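Section 4: Settling in to your unit

Welcome to the Sostby. If you have worked through Section 3 you will have signed for your keys, found the meter cupboard and, with any luck, had a cup of tea. This section takes you through getting a large, open workshop ready for use, and it is written for people who have never had a room this size to themselves before. Please don't feel you have to do it all in one go. Most of our tenants spread it over a week or so, and a few are still moving benches in November, quite happily.

The Evham building went up in 1969 and has been looked after kindly for the most part, but it does have its own ways. A big open-plan unit with a metal ceiling and brick down one side will behave differently from an office or a garage at home. It echoes more, the heat goes up and stays up, and the light is rather more even than you might expect.

4.1 Before you bring anything in

1. Walk the whole floor once, slowly, with the lights on. Look for old fixing bolts, lifted paint and any place where the floor dips. Mark them with chalk.

2. Measure the room yourself. The plan in your welcome folder was drawn up some time ago, and partitions have come and gone.

3. Decide where people will walk before you decide where benches will stand. We suggest a main way through the middle and a narrower one along the brick wall.

4. Chalk out the benches at full size, and remember to chalk the chairs as well, pulled out as they would be with somebody sitting in them.

5. Leave the chalk down for a day and walk about in it. It feels a little silly, but chalk is a good deal easier to move than a loaded bench.

Note: if your unit has a mezzanine, treat the floor beneath it as a separate room. It is lower, dimmer and quieter, and it suits storage or a desk far better than it suits tall machinery.

4.2 The lights

The ceiling lights are fluorescent and are switched in groups from the panel beside the main door. Each switch has a small paper label underneath, and if yours have faded then do write new ones, as you will be glad of them on dark afternoons.

1. Turn on the first group and wait until the tubes have settled. Old tubes may flicker for a moment before they come up fully.

2. Turn on the remaining groups one at a time, noting on your plan which part of the room each one lights.

3. Stand at each chalked bench with your back to the nearest fitting and hold out your hands. If your own shadow falls across the work, turn the bench a quarter round and try again.

4. For close work, add a bench lamp. The ceiling lights are there for the room as a whole and will never be quite enough for soldering or fine sanding.

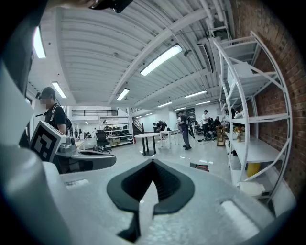 When you have found an arrangement you like, draw it on the plan in pencil and date it. You will change your mind at least once (everybody does) and it is very pleasant to be able to go back to the version that worked without having to remember it.

Caution: do not change tubes yourself, and do not lean a ladder against a beam to reach them. Ring the building desk on extension 779 and we will bring the tower in, usually within a day or two.

4.3 Heating and cooling

The air-conditioning is run from a handset, which you will find in its holder near the door.

1. Press the power button once and wait for the beep.

2. Choose your setting. In summer, begin with the fan on low and see how you get on. A big room takes a while to respond, and it is tempting to keep pressing buttons in the meantime.

3. Set the louvres so that the air passes over the benches and does not blow straight down on to anybody's neck.

4. Switch off at the handset when you leave for the night.

Note: keep light materials such as paper patterns, veneers and tissue well away from the outlet until you know where the draught goes. We heard from one tenant who spent most of a morning gathering up labels.

Caution: pipes and conduits are not hanging rails. Please don't tie, hook or clip anything to them, however light it may be.

4.4 The brick wall

Everybody wants to put shelves on the brick, and we quite understand. It is a handsome wall and it would be a shame to lose it behind cupboards, but a few shelves do no harm at all if they are put up properly.

1. Ask at the desk for a fixing form and wait until it has been signed.

2. Use the Rizk free-standing racks for anything heavy. They are on loan to every unit, and each shelf will take 42 kilos spread evenly.

3. For lighter things, drill into the brick itself where your form allows it, and keep fixings clear of the corners and the ceiling line.

4. Leave 70 millimetres between the wall and the back of any rack. The brick needs to breathe, and so does whatever you store against it.

5. Brush down the wall before you start. Old brick sheds a fine red dust, and it will find its way into every open box you own.

Caution: stop drilling at once if the bit meets metal, and let us know before you go any further.

4.5 Making it quieter

Hard walls and a corrugated ceiling throw sound about, and a dropped spanner can be quite a shock. Romatine felt panels are kept in the basement store and may be borrowed free of charge. Stand two or three of them behind your noisiest bench first and work outwards from there. Rubber mats under the bench feet help too, and they save the floor.

If you share the unit, agree between you when the loud jobs will be done and write the hours up by the door. It needn't be anything formal – a sheet of card is plenty.

4.6 Once you are in

Go round again after the first fortnight and tighten every rack bolt, as they do work loose when the shelves are first loaded. Rub out whatever chalk is left. Then bring your pencilled plan to the desk so we can copy it for the fire file, and carry on to Section 5, which deals with deliveries and the goods lift.

Section last revised Jun 11, 2018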